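Member Visits | Shop Automation
2019-05-02
By the newsletter editor

Nine of us made the trip to Ninovitz for their spring open day. The company makes small hand tool kits and repair sets, and it has been trying out two-arm work cells for packing and sorting. We had asked to see the Vindlow line, which some members will remember from the talk last July.

The day started with coffee and a short safety talk in the front office. After that we were taken through the molding area, which was down for a tool change, and then on to the back of the building where the robot cells are. There are 7 cells in all, and 2 of them were running for visitors. The rest had their covers on.

The job being shown was simple to explain. A tool is put down on a white table next to a tray, and the arms have to pick it up and place it in the tray. The staff said that long, thin tools give them the most trouble. A screwdriver can roll, and the handle is much thicker than the shaft, so it matters a lot where the gripper closes. They have tried closing on the shaft and on the handle, and for now they favor the handle.

We asked how long it takes to get a new tool working. The answer was that it depends on the shape, but they plan on 3,000 practice picks before a tool goes on the Otano order list. Anything that slips too often goes back to being packed by hand. The people on the packing benches told us they still do most of the mixed kits, and they expect that to go on for a good while.

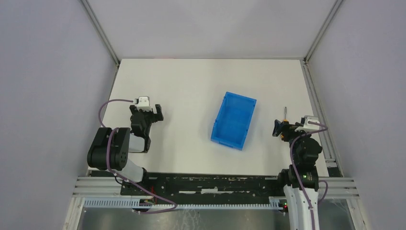
Cable routing came up more than once. Each arm has a cable running from the device on top of the wrist, and it needs enough slack for the wrist to turn without pulling. Several of our members have had the same trouble on their own machines, and we spent longer on this than on anything else. The staff at Ninovitz check the cables at the start of every shift and replace them on a schedule. They did not want to say what the cells cost.

The side panels were also discussed. They are plain and pale so that the tools are easy to pick out against them, and they keep parts from ending up on the floor.

Lunch was sandwiches in the break room. Lam has offered to host the next visit, and the sign-up sheet will be at the July meeting. Closed shoes are required there, and safety glasses will be provided at the door.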